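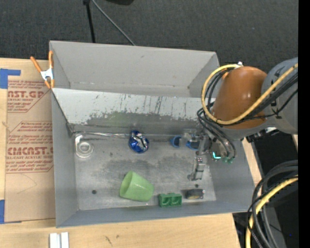
Hi Remedios,

July report, a few days behind schedule, for which I'm sorry. You asked on the phone for "the bad month, in plain words," so I'm skipping the usual template and telling it in the order it happened. The spending table comes separately from Covadonga, as always.

Quick reminder of where we were at the end of June. The arm was clearing mixed litter out of the bin on its own, one piece at a time, and we had promised you an overnight run of 400 picks without anybody stepping in. Cups, crushed cans, bits of packaging, the odd thing none of us can name — the sort of stuff Claraver pulls off its sorting line and can't be bothered to send back. I was feeling pretty good about it!

Then came the Saturday run. We started it in the early evening and Covadonga watched the first stretch from the desk. Everything looked fine, so she went home, as the plan said she could. At pick 16 after she left (I know, I know) the arm went down for a can lying close to the sloping panel, touched the panel with one finger, and kept pushing. It should have felt that, backed off and tried again from another angle. What it did was lean on the panel until the joint protection tripped, and then it sat there with its brakes on till Sunday morning, when I walked in with my coffee.

No one was hurt, and no one was inside the fence. The damage was one bent fingertip, a cracked fitting on an air line and a fresh gouge in the panel, which wasn't pretty to start with. We had a spare finger on the shelf. The fitting came from Wamora and took longer than I'd have liked, and that's where most of the lost time went.

So why did it push? It took us a good while to get to the bottom of this, and I went down one wrong road first. I blamed the force sensor, pulled it, tested it on the bench with weights and found it perfectly healthy. Covadonga was the one who went back through the logs and saw that the contact limit had been set high that week. I had raised it myself. We'd been getting false stops whenever the cables dragged on the arm near the far side of the bin, and it was driving me nuts, so I turned the limit up to get through a demo and never turned it back down. There was no note in the logbook either. That one's on me, and I'd rather you heard it from me than found it in an appendix.

The part I like even less is that the alert never reached us. The controller did send its stop message, but the Brinari box that passes messages on to our phones had logged itself out after an update. We had tested it in the spring and then just trusted it. If the fault had been something worse than a stalled arm, we'd have been just as much in the dark.

Now for what we've changed. The contact limit is back to its old value and locked, and it takes two of us to unlock it. The cables have been rerouted and tied so there's more slack when the arm reaches across, and so far the false stops are a lot rarer, though they haven't gone away completely. The planner now treats the sloping panel as a keep-off surface with a margin. The downside is that flat pieces lying along the bottom edge of it sometimes get left behind. I'll take that for now, but it does hurt our clearing rate and you'll see it in the numbers.

The alert box now sends a "still here" message every hour during a run. If one doesn't arrive, whoever is on call has to phone in or drive over. Covadonga has already had to drive over once, at 2 in the morning, for what turned out to be bad wifi. She was very gracious about it.

Since the repair we've logged 491 picks, all of them with a person in the room. There were two protective stops, both gentle, and both in the corner by the side wall that slants outward, where the gripper has very little room to turn. I went through the force traces for both and the arm backed off the way it's supposed to. I'm not claiming the problem is solved — only that it's behaving and that we're watching it.

What this means for the grant: the overnight milestone won't be met this quarter. I'd like to move it to the end of the next one, with no extra money. The repair came out of the maintenance line and there's enough left there. I'd also like your okay to have Dalen send someone in to look over our safety setup before we leave the arm alone at night again. Their quote is attached. It isn't cheap, but after this month I'd sleep better.

Until you've answered on that, there'll be no unattended runs. We'll keep going in the daytime, mostly working on that tight corner and on the pieces that get left by the panel.

Call me if any of this raises questions, or call Covadonga if you want the version with graphs. Mornings are best for both of us.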